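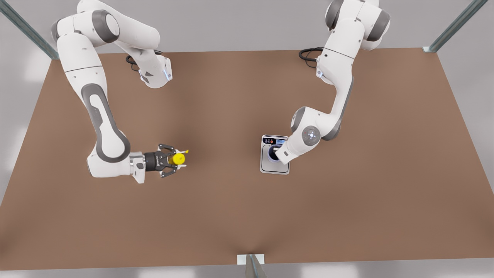
# Buying a used dining table: questions we get a lot

I have bought, sold and refinished secondhand tables out of a shop in Gustevley for 20 years. Most of what sellers say about them is optimistic. These answers are written for buyers.

## Is "solid wood" a promise?

It's a phrase in an ad. Ask which parts. I have seen tables with solid legs, a solid frame and a veneered top sold under that heading, and the seller usually believed it. Look at the end of the board. If the grain on top carries over the edge and shows as end grain, good. If there's a thin strip glued along the side, you're looking at veneer or something cheaper.

## Is veneer bad, then?

No. Plenty of veneered tables have outlived their owners. What you can't do is sand one hard. If a seller tells you a deep scratch will "sand right out," ask why they haven't done it.

## What about a matte finish?

Matte hides light scratches and shows grease. Sellers mention the first part. Also ask whether it was made matte or has simply worn down. Rub a clean white cloth on a spot near the middle and another on the underside of the rim. If the two feel very different, the top finish may be mostly gone.

## The listing says "seats 6." Does it?

Sometimes. Bring a tape measure and allow 24 inches of edge per person, then check where the legs land. A trestle base can cost you both end seats.

## Do oils and "reviver" products work?

They make a dull top look better for a while. Ruth Bermúdez, who does our refinishing, tried a bottle of Flendus on half of an old walnut top last April. By summer she couldn't tell the halves apart. She has no complaint about the smell.

Wax is fine if you like waxing. Neither one fixes water damage.

## Are white rings permanent?

Usually not. They tend to sit in the finish, and a soft cloth and some patience often shift them. Black rings have reached the wood, and I'd take money off the price for those. The mayonnaise trick gets mentioned to me every month. The oil may do something – I wouldn't pay extra for a table on the strength of it.

## How much is a brand name worth?

Less than the seller hopes. We had two Prodari tables in at the same time, same model, same age. One sold for $946 and the other for $386. The cheaper one had a wobble and a replaced leaf that didn't match. The label was identical.

## How do I check for wobble?

Push the top sideways from one corner, at hip height, with your weight behind it. Don't just press down. If it sways, get underneath and look at the bolts. Loose bolts are a five-minute job. Cracked corner blocks are not, and "it only needs tightening" covers both in most ads.

## Should I pay for a certificate or appraisal?

For an everyday table, I can't see why. Sarla Kashyap at Mugo does appraisals for estates and will tell you the same thing over the phone before she takes your money.

## Will you look at a listing for me?

Yes, if you send photos of the underside. Pictures of the top with a bowl of lemons on it don't tell me much.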